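Visit report: statistics open day at Lavutach, 2nd April

The open day was split into a morning of short talks and an afternoon in the offices of the analysis group. I attended for the sessions on dimensionality reduction and missing data, and these notes cover mainly those two.

The first talk dealt with principal component analysis on process logs. The working data set, called Tarkton, has 110 variables recorded at fixed intervals. Many are near copies of each other: three temperatures taken along one pipe, for instance, or a flow rate and the pump speed that drives it. The covariance matrix is therefore close to singular, and a regression fitted on the raw columns gives coefficients that change sign between one week and the next.

The group centers and scales each column, takes the singular value decomposition, and keeps the leading components. With 17 components they retain 95 percent of the variance. The speaker was careful to say that this threshold is a convention. Variance retained says nothing about whether the discarded directions matter for the response, and in one of the plots shown, component 23 correlated with the defect rate more strongly than component 2 did. Partial least squares was proposed as the alternative and got a short slide of its own.

A question from the floor concerned scaling. If a sensor is almost constant, dividing by its standard deviation inflates its noise to unit variance. Lavutach drops such columns below a fixed cutoff before scaling. The cutoff was not given.

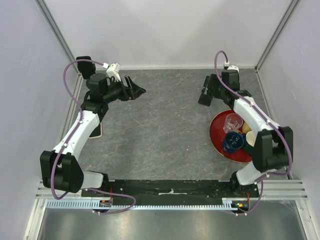 The second session was on missing values. Dropping incomplete rows was dismissed quickly, as gaps in these logs tend to occur together during restarts, and the remaining rows then describe only steady operation. The group uses an iterative scheme: fill the gaps with column means, fit the low-rank model, replace the filled entries with their reconstructed values, and repeat until the change is small. This is run by an in-house package named Pillo, which also handles the cross-validation.

The cross-validation was the most useful part for me. Leaving out whole rows does not work well for choosing the rank, for the projection of a held-out row uses that same row, and the error keeps falling as components are added. Pillo leaves out scattered single entries instead. The resulting error curve had a clear minimum at 4 components, far below the number given by the variance rule. The gap between the two was left open in the discussion.

Handouts were printed, with derivations in an appendix. The notation follows the Ásgeirsdóttir course notes, so loadings are columns and scores are rows. The slides will be posted in August along with a reduced version of the data.

We use cookies to measure traffic on this site. Accept all | Manage settings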